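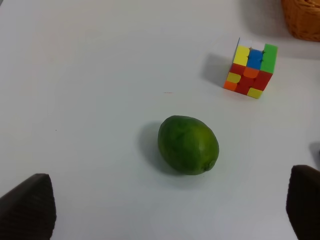

# How Can a Computer Write a Tune?

A computer has never heard music the way you do. It has no ears, and it doesn't have a favorite song. But a computer program can still make up a new tune. To do that, it has to look for patterns.

## Turning notes into numbers

Computers work with numbers, so each note in a song gets its own number. The program also needs to know how long each note lasts. A short song might turn into a list of 160 numbers.

## Learning what comes next

Fanni Csizmadia writes music programs. Her program is called Wavik. She gave it 300 folk songs to study, all turned into numbers.

Wavik plays a guessing game with each song. It looks at a few notes and guesses the next one. Then it checks the real song. If the guess was wrong, the program changes itself a tiny bit and tries again. It does this over and over until its guesses get better. This is called **training**.

## Making something new

After training, Fanni gives Wavik 4 notes to start with. The program picks a note to follow them, then another, and keeps going until the tune is done.

Some of the tunes sound nice. Others wander around and forget how they began. Fanni listened to 15 of them and kept the ones she liked.

## Try it yourself

You can play the guessing game with a friend. Hum the start of a song your friend doesn't know, then stop. Ask your friend to hum the next note. Now hum the real one. Do a few more songs and see if the guesses get closer.

## Words to know

**Pattern:** something that repeats in a way you can notice.

**Program:** a set of steps that a computer follows.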